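Piltov Teaching Kit review: good hands, fussy cables
By Tülin Ağca

I bought the Piltov kit in July to teach a small arm to put things away. It comes as two arms that share one controller. You hold the first arm and move it, the second one copies you, and the software saves the joint positions along with the video from the wrist camera. After enough repeats you train on the recordings and see if the second arm can do the job alone.

My test job was simple on purpose: pick up a toy car and put it in a plastic tray. I also recorded a lot of runs with different starting points, and the wrist camera is what you will spend most of your time looking at. 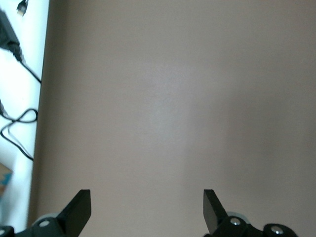
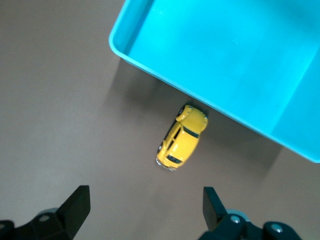 Wrist camera views with the gripper open. Top: clear surface, cables at the left. Bottom: yellow car next to the turquoise tray.

Setup

It took me one evening. The arms arrive assembled, and the gripper fingers go on with the small screwdriver in the box. The printed manual covers the mechanical part well and then sends you to a web page for the rest. The page is fine, but it was written for the older controller and two of the menu names are different. Look for "Pairing" where it says "Link."

Calibration means moving each joint to both ends of its travel while the software watches. Do both arms in one sitting. I did the lead arm at night and the follower the next morning, and the wrist ended up a few degrees off, enough to close one finger on the roof of the car before the other one got there. Running it again fixed that.

Teaching by hand

The lead arm is the best part of the kit. It is light, the joints move smoothly, and the trigger for the gripper sits where your finger already is. I could do a decent pickup after a few minutes of practice. My nephew could do one almost at once.

There is no force feedback. You can't feel the follower touch anything, so you have to watch. With a car this is a small problem, because the body is rounded and slides out if you close too high on it. I got better results by coming straight down over the middle and closing slowly. The slow recordings also trained better than my quick ones.

Starting positions matter more than I expected. When the car is right up against the tray, one finger has little room to go down beside it, and you need to turn the wrist first. I hadn't recorded enough of those early on, and the trained arm kept bumping the rim. I went back and added more of them, and that helped.

Remote control

You can also drive the follower from a laptop, using a gamepad and the camera view. This works, but I wouldn't record with it unless you have to. The delay is noticeable, and judging height from a single wrist view over a plain surface is hard. Bright light makes it worse. A matte mat with some pattern in it would probably be easier to work over, though I haven't tried one.

The remote mode is handy for one thing, which is nudging the arm out of a bad position without getting up.

Recording and storage

Each run is saved as its own folder. You can play it back, trim the ends and mark it good or bad. The trimming tool is clumsy, with a slider too short for fine cuts, but it does the job. Deleting a run asks you to confirm twice.

The software keeps everything on the local drive by default. Clips add up, so check your free space before a long session. I lost part of a session when the drive filled up, and the only warning was a small orange dot in the corner.

Cables

The supplied cables are too short. With the controller on the same table as the arms, I had slack lying close to the work area on one side and a tight pull on the other. I replaced the longer one with a Wurkia cable and clipped it to the table edge. Keep loose loops well outside the arm's reach. A swinging wrist will catch one sooner or later, and the connectors on the arm are not strong.

Results

After 500 recordings, the arm put the car in the tray on most tries when the car started in open space. It was noticeably worse with the car near the rim. It was also worse when I moved the tray, so plan to record with the tray in several places if you want it to cope with that.

Training was slow on my laptop. I ended up leaving it on overnight.

Support

I wrote to Piltov 3 times. Two replies came quickly and were useful. The third, about the orange dot, got a form letter.

Pros: smooth lead arm, good gripper trigger, easy playback
Cons: short cables, outdated web page, weak disk warning, no force feedback

Rating: 4 out of 5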